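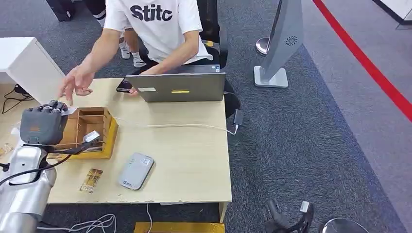

Phone in one hand, laptop open: the usual working conditions.

Reading and Note-Taking, Section 2
Handout 4: What to Do With a Page
Instructor: Halina Duda
September 25, 2023

Before we start
Several of you asked whether you have to take notes by hand. You do not. You have to take notes. The handwriting people and the typing people have been arguing since before this course existed, and I have no wish to host them. Use whatever you will open again in January, when the final essay is due and you can no longer remember what Flellum was.

1. Copying
Most of what was handed in last week was copying. Some of it was very neat copying, in several colors. A page of text that has been moved to another page is still a page of text, and you will have to read it again later, probably at night.

Try this with the Otstead chapter. Read to the end of a section. Close the book or turn it over. Write what the section said, in your own words, in two sentences. Open the book and see what you got wrong. The getting wrong is the useful part, so please don't tidy it away before you bring it in.

2. Highlighting
I have seen a copy of the Kernport reader in which everything was yellow except the page numbers. Its owner could find nothing in it, apart from the page numbers.

If you must highlight, do it on the second reading. On the first reading everything looks important, including the author's remarks about the weather. A word in the margin ("why?" or "compare ch. 3" or just "no") will do more for you than a stripe.

3. The 400-word summary
Due next class. The limit is 400 words. I do count, and so does your word processor, so we will know together.

A summary says what the writer claims and how the writer backs it up. It leaves out whether you enjoyed it. It also leaves out the sentence "In this text the author talks about many things," which appeared in a good number of your last summaries and was, I admit, true of the text.

Put the claim first. If you can't find the claim, look at the last paragraph of the introduction, then at the first paragraph of the ending. If it is in neither, come and see me, as you may be reading the Pangaribuan essay, where it is in a footnote.

4. Quoting
Quote when the wording matters. "The town was founded near a river" does not need quotation marks, and nobody's reputation rests on it. A strange or very good phrase does. Write the page number down at the moment you copy the phrase. You will believe that you'll remember it. Dimas Sutanto, who took this course before you and now helps me mark it, spent a whole evening looking for one line that was on the back cover. He has agreed to let me mention this once per term.

5. Devices
Allowed. Your notes file and the reading should be open, and the other windows can wait. Phones may be used to photograph the board. A photograph of the board is not notes either (see Copying), but it does settle arguments about what I wrote.

6. A layout to try
Wide column: what the text says.
Narrow column: your questions and complaints.
Bottom of the page: one sentence you could say out loud to someone who hasn't read it.

Leave the bottom blank until you are done. If you can't fill it, go back to the wide column and find where you stopped paying attention. There is usually a change in the handwriting, or a drawing of a horse.

For next time
Read Otstead, chapter 4, the first 20 pages.
Write the summary (section 3).
Bring one page of notes you are not proud of. We will swap them.

Late summaries go in the tray outside my office, under the stapler.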